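The Robot That Wouldn't Stop Wiping

Robots are very good at doing the same thing over and over. Sometimes they are a little too good at it.

At a workshop in Stondlow, a two-armed robot called Gezer had one job: wipe a small whiteboard clean. One arm held the board still. The other rubbed it with a cloth. Gezer had practiced this 1,000 times, and 863 of those tries had gone well, so everyone was feeling pretty pleased.

Then Lorraine Bunting, who looks after the robot, went to make a sandwich.

When she came back, the board was spotless. Gezer was still wiping it. It had been wiping it for 14 minutes. The cloth had slid off onto the floor, and the robot was now polishing the board with its bare metal fingertips, which made a noise like a fork on a dinner plate.

Why didn't it stop?

A person stops wiping when the board looks clean. Gezer was supposed to do that too, using its cameras. But a lamp had been moved that afternoon, and it left a shiny streak across the board. To you, a shiny streak is a shiny streak. To Gezer, it was a stain. A very stubborn stain! So it wiped harder.

Engineers call this a false reading. The camera wasn't broken and the arms weren't broken. The robot did exactly what it had been told, using the wrong idea of what was in front of it. (You may know some people like this.)

How do you stop a robot?

You press the big red button. It's called an emergency stop, and it cuts the power to the motors. You do not grab the arm. A robot arm can't tell your hand from a cloth, and it can pinch you very hard without being sorry at all.

Lorraine pressed the button. Then she called Carol Lockwood, who writes the programs, and told her what had happened to the cloth.
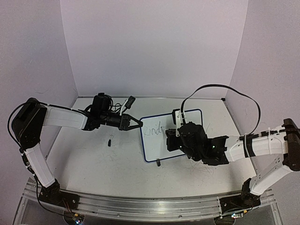
Cameras are a robot's eyes, and Gezer's don't sit on a head, because it hasn't got one. They ride near the ends of the arms, one above each gripper. That gives a close view of the whiteboard and whatever is written on it, but a big motor can still block part of the board from anyone watching from farther away. There are faint scribbles on the table too, and a robot has to learn that those aren't part of the board.

Carol added two new rules. If Gezer wipes the same spot for too long, it must stop and wait for a person. And if its fingers close on nothing, it must stop then, too.

Lorraine added a rule of her own. Whoever is in charge of the robot now eats their sandwich in the same room.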